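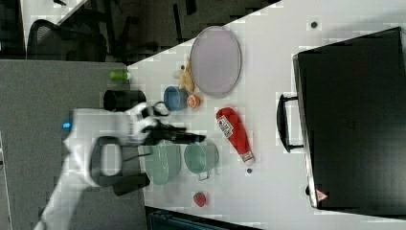
3.2 Objects and Table Layout

The object set was chosen to cover the small clutter that collects on a family table between meals. It has 18 items in three groups: containers, food pieces and toys. Containers are cups and bowls in plain colors, and several are close in shade, so that color alone does not settle which one is meant. The greens in Figure 2, an oval bowl and a cup with a small looped handle, are one such pair.

Food pieces and toys were mixed on purpose. In the June pilot at Vistau, people asked to tidy the table dealt with all the food first and left the toys where they were. We therefore placed items from different groups near each other. In Figure 2 an orange citrus piece touches the blue cup, with a tan toy figure beyond them, while the strawberry lies by itself on the other side of the green cup.

Each layout was drawn up by one author and checked by a second, who had not seen the instructions that went with it. We made 68 layouts and dropped 12 of them — mostly ones where a small item was hidden behind a bowl from the seated position. Cups stayed upright in the layouts we kept. Item positions were not marked on the white tabletop, and small shifts between repeats were accepted. Wording of the tidying instructions is covered in Section 3.3.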